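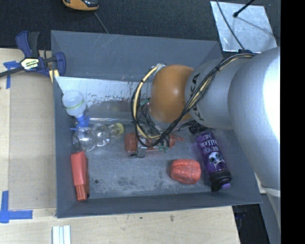 Bin clearing at the Scanlon site: bottles of several shapes, one arm, one gripper.

Paid participants wanted: judge the chore robots

Hirnetti is looking for people who sort, stock, clean or tidy for a living, or who run a busy household, to score robot arms at ordinary chores. You do not need to like robots. We would prefer that you didn't arrive already convinced.

We have sat through a lot of demonstrations. Most were of one object on a clean table, picked up by an arm that had been set up for that object. A stock clerk doesn't get that deal. A spray bottle leans on the wall, a clear bottle lies next to it, something else is half under your hand, and the job is finished when the bin is empty and nothing is broken or leaking. We want the machines held to that standard by people who know it.

Our June round logged 2,456 picks. Our scorers passed 874 of them. The engineers would have passed 2,061, mostly by counting anything that left the floor of the bin. We went with the scorers.

What you would do
Watch full runs from start to finish, with no speeding up and no cuts. Mark each pick pass or fail on a paper sheet. Write down every time a person steps in, even to nudge a bottle. Do the same bin yourself, by hand, before you see the arm try it. Tell us whether you would let the thing near your own shelves or kitchen, and why.

Who should apply
Adults with at least 2 years of paid work in retail, warehousing, cleaning, food service or home care, or the same time running a home with children or other people to look after. You must be able to stand for part of a session and lift a full bin onto a table. Nobody employed by a robot maker, please, and no investors in one.

Pay and hours
Sessions are three hours, mornings or evenings, at the Scanlon site. You are paid for the whole session even if the arm stops working in the first ten minutes. That has happened. Parking is free and there is coffee.

What we can't offer
A permanent job, travel costs from out of state, or a promise that anything you see will ever be sold. The results go into the Pinia report whether they flatter the equipment or not, and scorers get a copy.

To apply, send a short note about your work to the Hirnetti participant desk by July 15, 2024. Tell us one chore you think a machine will get wrong. A resume is not needed.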